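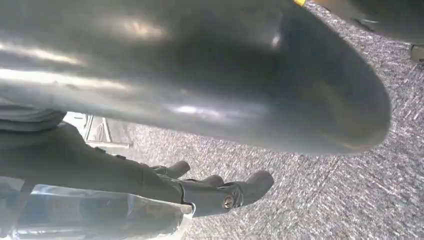
One of the awkward ones: smooth, dark gray, rounded at the end.

Filed under: Storage & Stockrooms > Shelving > Does it work or is it just tidy

**Wheels under shelving on carpet, am I the only one who doubts this?**

gristle_and_twine
We moved into the Grisgate unit in December and whoever planned the storage went all in on blue steel shelving with casters. The floor is carpet. The sales talk from Clirska was that you roll the shelves to where the work is, grab what you need, roll them back. I have been here long enough to have an opinion and my opinion is that I roll them when somebody is visiting.

My other gripe is the crates. They're fine for boxy stuff. Then you get a big rounded item like the one up top and there's no good way to put it in a crate or on a flat shelf without it wandering off. We end up tucking fabric around things. Is everyone doing this or did we buy the wrong system?

platen_77
What carpet? Low commercial stuff with no pad is OK under casters if the wheels are hard and decently wide. Anything with a pad under it and you're plowing.

gristle_and_twine
Speckled dark gray office carpet, glued straight to the slab as far as I can tell. It's a push to get going and then it goes. Stopping it is the part I don't love.

hallway_pete
I'll take the other side. We've had ours on wheels for 2 years, on carpet, loaded, no complaints. You say you never move them, but when you have to get behind them for an outlet or a leak you'll be glad. Fixed shelving means unloading everything first. I've done that at eleven at night and I'm not doing it again.

platen_77
Once in 2 years you need the outlet, and for that you put up with shelves that shift a little every time somebody leans on them? No thanks. And what's the weight rating? People quote the shelf rating and forget the casters have their own.

gristle_and_twine
The Clirska sheet says 300 lb a shelf. It says nothing about whether that's with wheels on. I emailed and got a brochure back, so make of that what you will.

hallway_pete
Most of us are nowhere near 300 on a shelf anyway. Plastic crates with parts in them don't weigh much. Do your wheels lock?

gristle_and_twine
Some do. I haven't gone around and checked every one.

platen_77
Go check. Seriously, before anything else in this thread.

marlstone
Can I ask about crates? I'm pricing up Nägeli ones, and the rep swears that using two colors makes people put things back in the right place. I manage a costume store and I've heard a lot of claims about what makes people put things back.

gristle_and_twine
Ha. Ours came white and blue and got stacked white, blue, white. It looks great. I asked what the blue meant and got two different answers, so it doesn't mean anything. Same with the yellow tape squares on the floor in front. I like tape, I'd keep the tape, but it needs a rule to go with it.
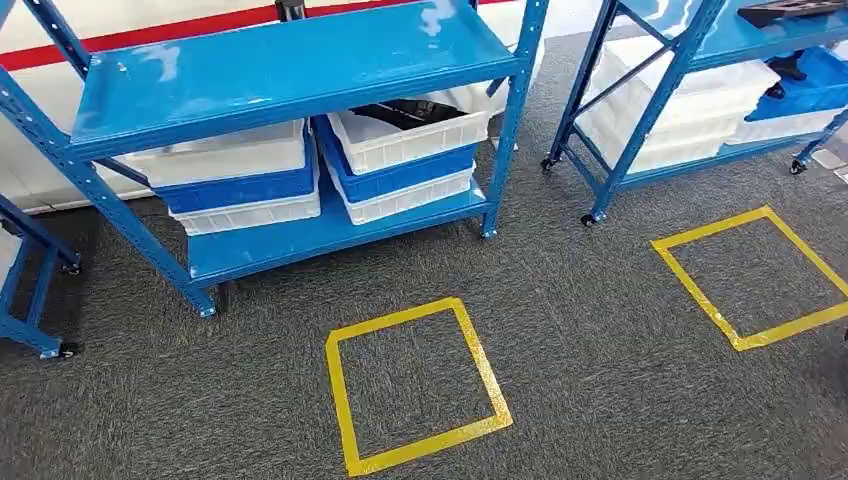

Sorin Cârstea
Color only helps if the crate is alone on the shelf or sits on top. Put a blue one in the middle of a stack and you have to lift the white one off to see what you've got, so people stop using the middle one. Within a month it's full of cables. I would stack two high at most and use the top shelf for the rest.

gristle_and_twine
The top shelf on ours mostly stays empty. I think the idea was to keep it clear as a work surface. I can't say I've seen much work happen on it.

hallway_pete
An empty top shelf on a unit with wheels is good practice though. Keeps the weight low. Sorin's way you're lifting heavy crates up high and then rolling the whole thing across carpet.

Sorin Cârstea
Light crates up top, then. I didn't say heavy.

marlstone
So is the verdict on two colors no? The blue ones cost more.

platen_77
Buy all white and spend the difference on labels.

gristle_and_twine
Still nobody on the rounded stuff. Foam cradle? Deeper bin? Clenovora sells a kind of padded tray but it's priced for museums.

marlstone
Rolled towels, one each side. We keep hat forms like that and they stay put.

gristle_and_twine
I'll try it. I expect to be back complaining.

**Comments (3)**

bexley_r: We've had 21 of the Nägeli crates for years. The rims crack if you carry them by the rim. Carry them from underneath.

dustpan: Yellow tape on carpet peels at the corners. Round the corners off with scissors before you stick it down.

oldstock: We were told 2000 items could be found in seconds with a system like this. I still ask Linda.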